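Changes to the Fodville Water District Billing Schedule

The Fodville Water District will move from quarterly to monthly billing for all residential accounts. The change was approved in February and applies first to households in the Myklebust and Jadovico service areas, with the remaining accounts to follow later in the year. Rates are not affected.

Customers who receive paper bills will see a new layout, with the account number printed at the top right and the due date directly beneath it. The old payment stubs will not be accepted after the first monthly bill has been issued.

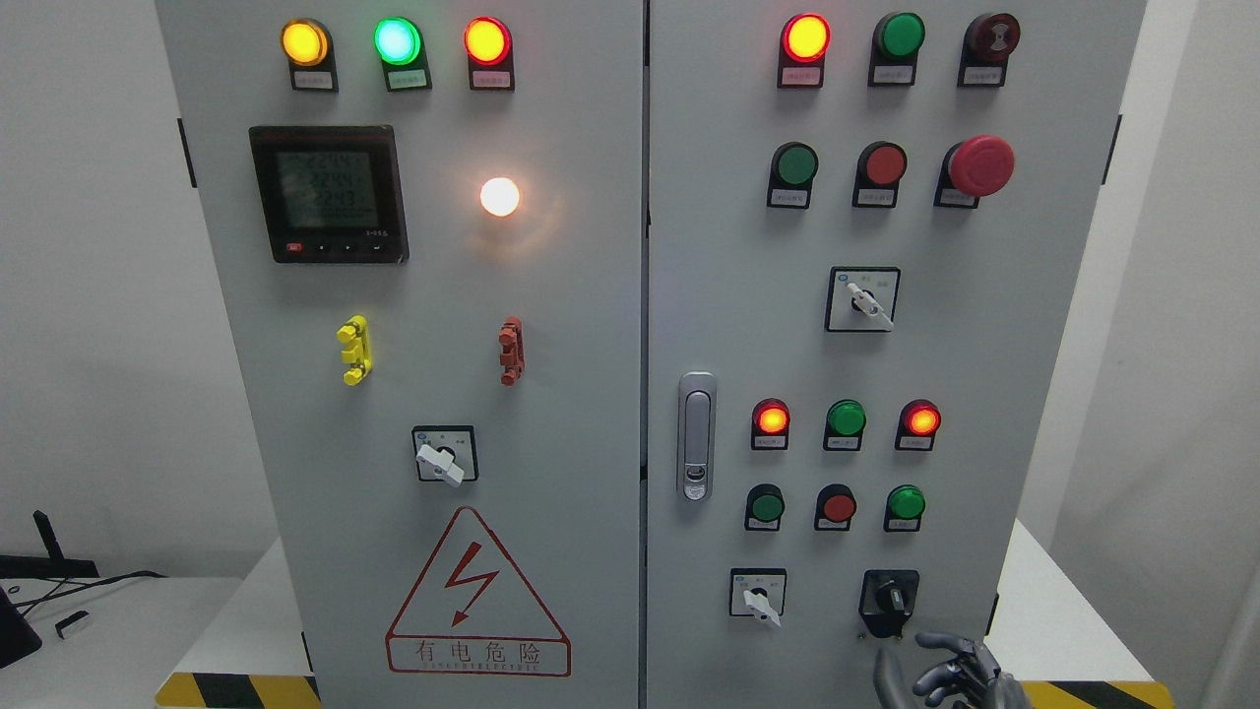

Payment by check, by bank draft and in person at the Cekov Street office will continue as before. Customers already enrolled in bank draft do not need to enroll again, but the amount withdrawn will be smaller and the withdrawal will take place each month. The late fee will be charged only once a balance has remained unpaid for 30 days.

The District received 205 written comments on the proposal. Most concerned the due date, and several asked that it not fall in the first week of the month, when rent is commonly paid.

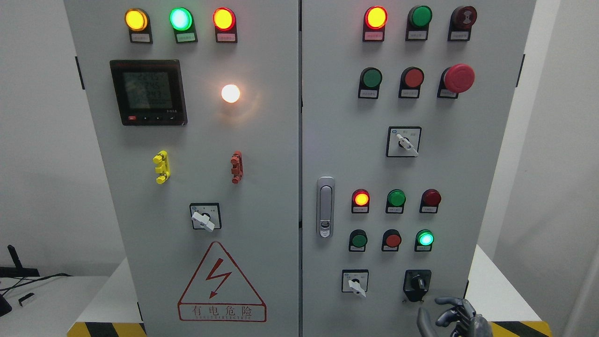 One Myklebust customer wrote that a monthly bill would have shown her a leaking toilet long before the quarterly one did, and asked whether past usage would be printed for comparison. The new bill will include usage for the same month of the previous year wherever that figure is on record.

Owners of rental property with more than one meter may ask for a single combined statement. Requests should be made in writing and received by 24th April. A combined statement lists each meter separately and carries one total. 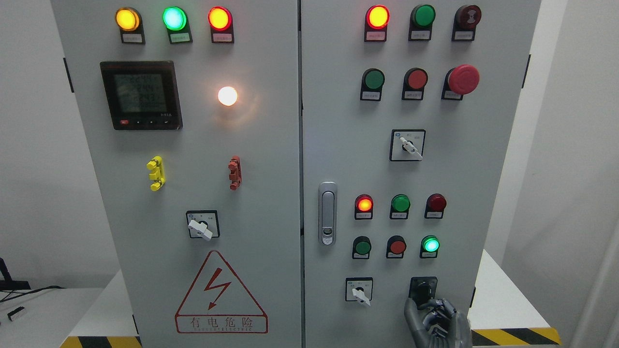
Office Hours and Contact

The Cekov Street office is open on weekdays from 8:30 a.m. to 4:30 p.m. Billing questions are handled at Window 2. The drop box beside the main entrance is emptied each business morning, and payments left after that time are credited on the following business day.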